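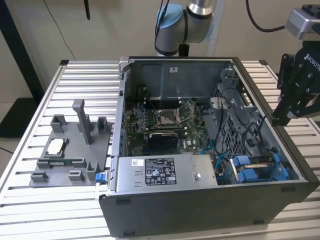

4. What went wrong (draft 2)

The job was drive removal and refit on a desktop PC, part of our disassembly cell project. Plan was gripper goes in, takes the blue caddy by the end, lifts it out of the bay, later puts it back. Worked fine in simulation. On the real cell it faulted on the refit, with a protective stop on the arm.

First fault came at run 22. Caddy went in at a slight angle, caught the edge of the bay, arm carried on pushing. Force limit was set to 115 N, far too high for plastic rails. Ellis script had copied it over from the old pallet job and none of us checked. One latch cracked.

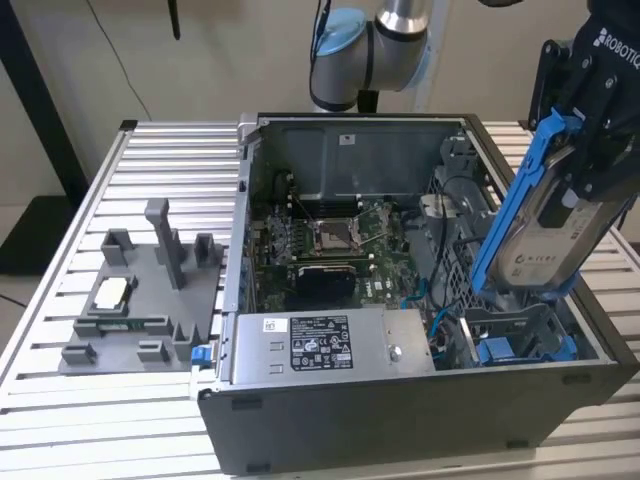 We blamed the camera calibration and lost two days on it. Calibration was ok. The real cause was grip slip. The fingers only hold the end of the caddy, so the weight of the drive turns it a bit in the grip, and the controler still thinks it is straight. Log line 977 shows finger width changing during the move, we had the data all along and didnt plot it.

Safety: Neelam Gautam had her hand near the case when the stop was reset and the arm jumped back roughly 2 cm. No contact. Reported same day. Reset now needs a second person at the e-stop and everyone behind the line. 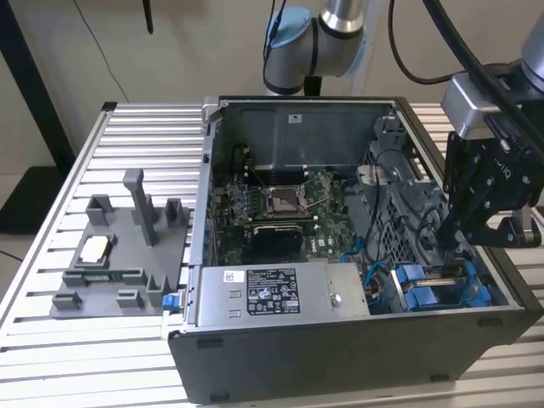 Vulau Robotics Project Group, Dept. of Mechanical Engineering

Changes made so far:
Force limit lowered, refit only.
Stop the move if finger width changes.
Slower approach over the drive bays.
Rubber pads on fingers, ordered, not here yet.

Still to do: repeat the full set of runs with the pads on, in March if the cell is free. Tudur James is writing up the risk assessment, see appendix B.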